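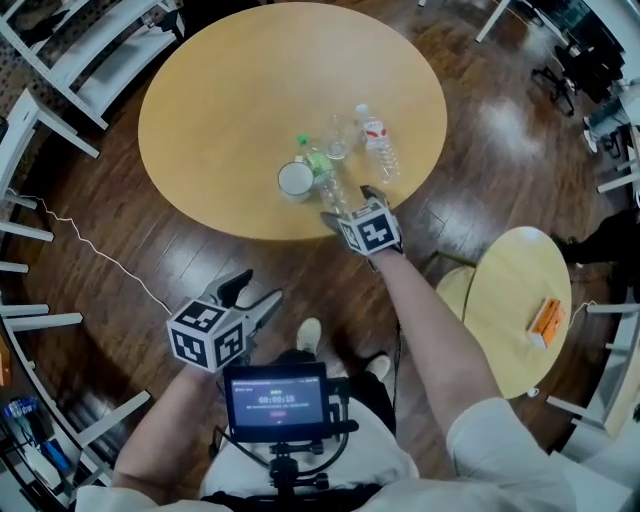 Visits > Labs and Workshops > Trarnance open afternoon
14 shares | 3 comments

I went to the Trarnance open afternoon mostly for the rules. I know, I know! But we're writing our own handling guide at Sakwood right now, and I wanted to see how another group gets people to stick to theirs when they're recording hand-held gripper runs all day long.

Their sheet has 9 rules and fits on one page, which I liked before I'd even read it. The first one is boring and good: start the clock, then reach. The timer on the little monitor has to be running before a hand goes anywhere near the table (it read 00:00:15 at one point when I looked over, with a gloved hand already out by the green-capped bottle). Runs get stopped at 55 seconds whether you're done or not. I asked if people hate that. They do, a bit.

Rule two is the marker cubes. One sits on the back of the glove, one on the gripper, and you're supposed to keep your sleeves off both. Loose white sleeves looked like asking for trouble to me, so I'd add a line about cuffs to ours.

Then there's the table rule, my favorite – ordinary stuff only. A mug, a drinking glass, a couple of plastic bottles, nothing shiny and special bought for the job. They have 800 approved runs on file, and the lead reviewer, a patient woman with a very fat binder, told me the rejects were mostly people tidying up halfway through.

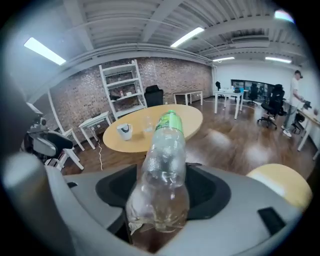
Words: Yurii Romaniuk, for the Stasiv visits page
March

Plastic bottles get a rule to themselves. Cap up, label left readable where you can manage it, and hold it no harder than it takes to keep it upright. A soft, empty or nearly empty one creases down by the base so easily! They don't throw a run out over a crease, but you have to write it down, and I watched a good long argument over what counts as a crease and what's just the shape of the bottle.

The glass rule is stricter. If there's a drinking glass on the table, the bottle goes around it, never over. I'm stealing that one word for word.

What I'd change: the floor. A thin white cable was trailing across it, and the sheet doesn't mention cables at all. At our Ulgate site that would be rule one, probably in red. I said so on the feedback card and got a nod.

The session ran 40 minutes and I could have stayed for twice that. If you go, ask for the older version of the sheet too – the crossed-out bits are the best part.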